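# The Old Gray Tower Gets Opened Up

I put it off all through November. The computer under my desk had started making a noise like somebody chewing ice, and my whole repair strategy was to nudge it with my foot and turn up the radio. It's a desktop I bought secondhand when I first moved into this apartment, and it has followed me through two desks, one flood scare and a cat. I have written nearly everything I've been paid for on it. I had never once looked inside.

Then it shut itself off in the middle of a paragraph (a good one, too!) and I gave in and went to the Saturday repair bench at Kinyua, the hardware shop up the hill from me. It's a long table in the back room with good lamps and a coffee maker. You bring the broken thing, you pay for parts if you need any, and you sit with your own machine while somebody who knows more than you do stands nearby. There were toasters. There was a sewing machine that I badly wanted to take home.

Getting the side panel off was the part I'd been dreading, and it took less time than opening a jar of pickles. Two screws at the back, slide, lift. I had bought a screwdriver set from Plulach the night before with 396 pieces in it and I used exactly one of them. The other 395 are in my kitchen drawer, where they are making it very hard to find the vegetable peeler.

I think I'd expected something sleek in there, and what I got was closer to the back of my parents' television cabinet. Wires everywhere! Red, yellow and black, all bunched together and looping off to wherever they were needed, with a big gray box bolted into the case and the green board sitting behind it. The gray box is the power supply. I learned to start there, partly because it's the easiest thing to recognize and partly because it has its whole life story printed on the side.

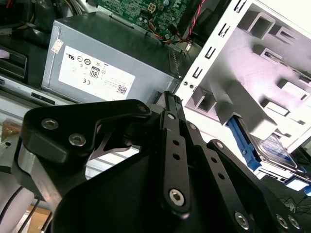 *The power supply, with its 80 PLUS badge and more fine print than my lease.*

I'm a label reader. I read shampoo bottles and the tags on mattresses, so I was happy as a clam squinting at this one. The 80 PLUS badge is an efficiency rating, meaning the unit has been tested for how much of the electricity it pulls from the wall gets passed along to the parts and how much is lost as heat. There's a CE mark as well, which has to do with European rules, and a little QR code down in the corner.

One thing I was told firmly, twice: unplug the computer before you go anywhere near it, and never open the power supply itself. The case is fair game. The box inside the case stays shut, even unplugged, even if you have 396 screwdriver bits and a lot of confidence.

My neighbor at the table had a Fidex tower about the same age as mine, and we got to comparing dust. Hers was fluffy. Mine was more of a felt. You hold the fan blades still with a finger while you blow the dust out, so they don't spin like mad, and you do it in short puffs with the can upright. I got cocky and tipped the can and sprayed a cold wet patch on the tablecloth, so, can upright.

The chewing noise was the fan at the front of the case. I got a replacement made by Prudier off the shop shelf and screwed it in myself, upside down, and then the right way up. After that I went around pressing on every connector to be sure it was seated, which I'd recommend to anyone who finds it soothing to press on things. It took me most of the afternoon and I didn't resent a minute.

I carried it home on my hip like a toddler and set it back under the desk, only this time up on a wooden crate, away from the rug and the cat. It hums now. I've had it on for three days of work and I still lean down every so often to listen for the ice.

The sewing machine, by the way, was already spoken for. I asked.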